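Chapter 6
Small Devices on the Bench: Placing, Sorting and Handing Over

6.1 Scope of the chapter

The preceding chapters dealt with the receipt of goods and the layout of the store. This chapter deals with the bench itself, and with the short period during which a small device is out of its packaging and not yet in a tray. Most surface damage to screens and windows occurs in this period. The chapter covers the choice of bench surface, the spacing of items, the use of shallow trays and the correct hold for flat rectangular devices. Testing is left to Chapter 14.

The term "small device" is used for any flat item that can be lifted by one end without bending. Phones, remote controls, pocket recorders and boxed modules with a clear window all fall within it. Bare circuit boards do not, and are handled by the edges only (see the MacAulay method, Chapter 2).

6.2 The bench surface

A plain white top is preferred. Dark housings show clearly against it, and a dropped screw or a chip of plastic can be found without moving the other items. The finish should be smooth enough to wipe but matte enough to limit glare. Where glare cannot be avoided, the lamp is moved before the work is.

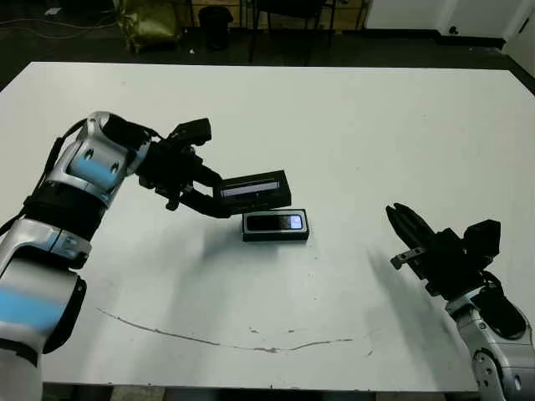
Spacing depends on the size of the item. The general rule is that one device lies flat while the next is brought to it, and that the two do not touch. A device with a screen is set down with the screen upwards. If two devices of the same pattern are on the bench together, each is marked on the back before work starts, as their housings are easily confused once the paperwork has been put aside.

Shadows deserve more attention than they usually receive. A lamp placed behind the work throws a shadow across the centre of the bench, and a low step or a raised edge within that shadow may be missed. The Stolano layout places two lamps, one at each side, at a height of 500 mm above the top.

6.3 Trays and loose metal parts

Shallow trays are used in place of deep boxes. The contents can be checked from a standing position, and nothing has to be tipped out. An empty tray is kept on the bench at all times, on the side from which finished items leave. It is not used as a rest for tools.

Brackets, plates and other polished metal parts are kept apart from screened devices. The edges of a drilled plate will mark a plastic window under very light pressure. Where both must be on the bench at once, the metal goes to one side and the devices to the other, with the working area between them.

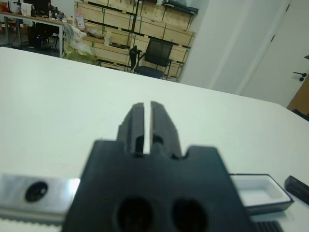 Fig. 6.1 Metal bracket (left) and shallow tray with dark rim (right) on a white bench top. Shelving unit behind.

Storage should be close to the bench but separate from it. Rows of boxes or drawers are suitable, provided that each row holds one class of part. The Plollska scheme gives the upper rows to light items and the lower rows to metalwork. The Korkelis scheme orders the rows by frequency of use and is better suited to repair work, where the same few parts are needed throughout the day.

6.4 The end hold

A flat device is held by one end, with the clear face upwards and the free end pointing towards the middle of the bench. The grip closes on the housing and stays clear of the window. The hold should be firm enough to prevent rotation, and no firmer.

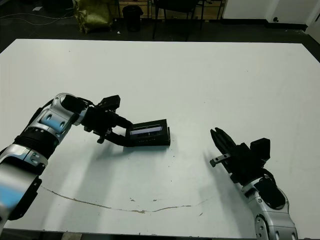 Fig. 6.2 End hold on a flat black device, window uppermost.

Before release, the device is brought level and lowered until its full length is supported. Releasing one end early allows the other to strike the bench, and the resulting crack usually starts at a corner of the window. The handover from one side of the bench to the other follows the same sequence and is set out in Section 6.5.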